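Media and Society, Unit 6
Opinion Columns and the Limits of a Newspaper

In this unit we look at how an opinion page decides what it will print and what it will refuse. Please read the two short columns in the reader before the seminar. Both come from the Penrose Courier and both speak about the closing of the Verkex plant.

1. News and opinion
A news report must say what happened and who confirmed it. A column may argue, and it may be unfair in its tone, but its facts are still checked. Students often write "the paper said" when they mean "a columnist in the paper said". In your essays, please keep these two apart.

2. The case of the Pumport letter
In April the Courier printed a column which blamed the families from Pumport for the loss of work at the plant. Within a week the editor had received 600 letters. Most of them did not ask for a correction of any number. They asked why such a column had been accepted at all. The editor replied in 60 words and the columnist was not invited again. Some months later he was writing for a smaller site in Clutport, where his readers were fewer but agreed with him more.

Consider these points:
- Did the paper change its rules, or only apply them late?
- Is a lost column the same thing as censorship?
- Who gains when a writer moves to a place with no editor?
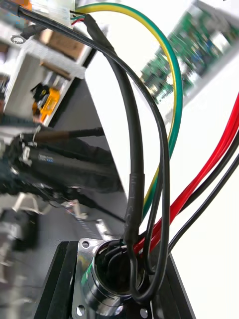 3. Coded language
The second column never names any group. It speaks of "newcomers" and "a certain kind of street". Underline every such expression and write beside it what a local reader would understand. Compare your list with your neighbour's, as you will probably not agree on all of them.

For the seminar
Bring one page of notes. The essay is due in week 6.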